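Jotevine Interior Wall Paint – Eggshell Finish

Home > Paint > Interior > Walls > Jotevine Eggshell

Sold by the can
Sizes: 1 quart, 1 gallon, 3 gallon
Colors: 25
Made by Stoltholm

Overview

Jotevine is a water-based wall paint with a low eggshell sheen. It is made for the parts of the house that get touched, bumped and wiped down: hallways, stairwells, entryways, kids' rooms and kitchens away from the stove. It goes on with a brush or roller and cleans up with soap and water.

The finish sits between flat and satin. It has enough sheen to let you wipe off a handprint without leaving a shiny patch, and it is low enough that an older wall with a few repairs will not show every one of them. If your walls are new drywall in very good shape and you want no sheen at all, look at our Cillness Flat instead. If you are painting doors and baseboards, use Cillness Trim, which dries harder and is sold in the same 25 colors so that walls and trim can be matched.

Jotevine replaces the older Stoltholm Hall & Stair paint. The colors carried over under the same names. The base is different, so please don't mix leftover Hall & Stair with a new can.

What it covers

One 3 gallon can covers 800 square feet in two coats on a smooth wall that has already been painted or primed. Rough plaster, brick and textured drywall take more. Bare drywall takes a lot more if it has not been primed, and the color will come out patchy, so prime it.

To work out how much you need, measure the length of each wall and multiply by the height. Add the walls together. Leave the doors and windows in unless they take up most of a wall. What you have left over will be useful for touch-ups, and buying a second small can later usually costs more than rounding up at the start.

For hallways, people often order too little. A hall has a small floor but a lot of wall, and if it opens onto a stairwell the wall on that side can be two stories high.

Colors

The 25 colors are split into whites, grays, blues, greens, earths and yellows. Every color can be ordered as a painted sample card. The cards are brushed with real paint, so they are a better guide than your screen. Tape one up on each wall you plan to paint and look at it in the morning and again at night with the lights on.

Yellows need the most care. A yellow that seems gentle on a card gets stronger on four walls, because each wall throws color onto the one across from it. In a narrow space this is very noticeable. If you are between two yellows for a hall, choose the duller one. The ochre and mustard shades hold up better in low light than the lemon shades, which can turn a bit green under cool bulbs.
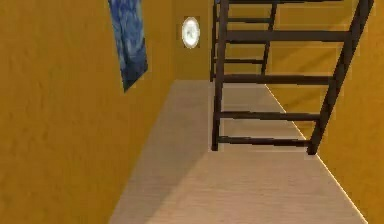
Mustard yellow walls in a narrow hallway, with a pale, light-wood floor.

Deep yellows, deep blues and the two darkest greens may need a third coat over white or over a strong color. A tinted primer will usually save you that coat. Ask for it when you order and we will tint it to go under your color at no extra charge. Tinted cans cannot be returned.

Cans made at different times can vary a little in shade. The batch number is stamped on the lid. If you have two cans with different numbers, pour them together in a clean bucket and stir before you start, or finish one wall to the corner and open the second can for the next wall. Never switch in the middle of a wall.

Getting the wall ready

Take down whatever is hanging and pull the hooks. Wash the wall with warm water and a little dish soap, paying attention to the strip at hand height and the area around light switches. Rinse and let it dry overnight.

Scrape off loose paint. Fill holes with a lightweight filler, let it dry, and sand it level. Glossy walls should be sanded all over with fine paper until the shine is gone. Wipe off the dust with a damp cloth. If the house was built before 1978, test for lead before you sand or scrape anything.

Spot-prime the filled areas. Stains from water or smoke need a stain-blocking primer, which Jotevine is not. They will come through any number of coats if you skip it.

Painting

Stir the can well with a flat stick, right down to the bottom. Do not shake it, as the bubbles show up in the finish. Do not thin it for brush or roller. Use a two-inch angled brush for the edges and a 3/8-inch roller cover for the rest.

Cut in along the ceiling, the corners and the baseboard one wall at a time and roll that wall while the edge is still wet. If you cut in the entire room first, the edges dry and you may see a band around the wall where the brush and roller marks meet.

Load the roller fully and work from the top down in strips that overlap by a few inches. Long corridor walls with a window or a lamp at one end get light skimming across them, and every lap mark shows. On those walls, keep going from one end to the other without a break and finish each strip with a light stroke in the same direction. Leave drips alone once they have started to set and sand them off when they are dry.

Touch dry: 2 hours
Recoat: 4 hours
Light wiping: 14 days
Full cure: 30 days

These times are for a room at normal indoor temperature with some air moving through it. Cold or damp rooms take longer. Do not paint if the wall is below 50 degrees.

Pictures and clocks can go back up after 3 days. Put felt pads on the back corners of heavy frames for the first month so they don't stick to the paint.

Cleaning and touch-ups

Wipe marks with a soft damp cloth. A drop of dish soap is fine. Do not use scouring pads, bleach or melamine sponges, which will polish the surface and leave a spot you can see from the side.

For touch-ups, use the same kind of tool you used the first time. A brushed patch on a rolled wall stands out even if the color is perfect. A small foam-free mini roller with very little paint on it does the best job. Walls that have been up for several years will have faded some, and on those it is better to repaint from corner to corner.

Specifications

Type: water-based acrylic
Finish: eggshell
Use: interior walls and ceilings
Coats: 2 (3 for some deep colors)
Cleanup: soap and water
Storage: closed can, above freezing, up to 2 years
Not for: floors, shower walls, radiators, exterior surfaces

Questions we get

Can I use it in a bathroom?
Yes, if there is a working fan and you keep it out of the shower area. Wait the full 30 days before you let the room get steamy, if you have another bathroom to use.

Will it go over wallpaper?
It will stick, but the water in the paint can loosen old paste and lift the seams. We suggest taking the paper down.

Can I spray it?
Yes, with an airless sprayer. Back-roll the first coat. The tip size is printed on the can label.

Does it smell?
There is a mild smell while it is wet. Open a window.

Is the ceiling the same paint?
You can use it on a ceiling – most people go with a flat paint there to hide uneven spots.

Customer review

Youssra Sqalli
"Used this on an upstairs hall and the stairwell. Covered an old beige in two coats except the part behind the bedroom door where I rushed it. The color matches the card. It was thicker than the paint I had before and it took me a while to stop putting too much on the brush. Marks from the dog come off with a wet rag. I would have liked a size between the gallon and the 3 gallon, I have a lot left."

Ordering and delivery

Untinted white ships the next working day. All other colors are tinted to order and take 3 working days. We do not ship paint during hard freezes, and orders placed at those times are held until it is safe to send them. You will get an email if yours is held.

Check the lid when the box arrives. If a can has leaked, leave it in the box and send us a picture of it with the batch number, and we will replace it.

Sample cards and brushes are also in stock at the El Idrissi showroom, where you can see all 25 colors painted on full-size boards. Gallons can be picked up there if you order ahead. The 3 gallon cans are delivery only.

Related products

Cillness Flat, interior walls and ceilings
Cillness Trim, doors and baseboards
Stoltholm Wall Primer, white or tinted
Stoltholm angled brush, 2 inch

Page last updated Sunday, October 27, 2024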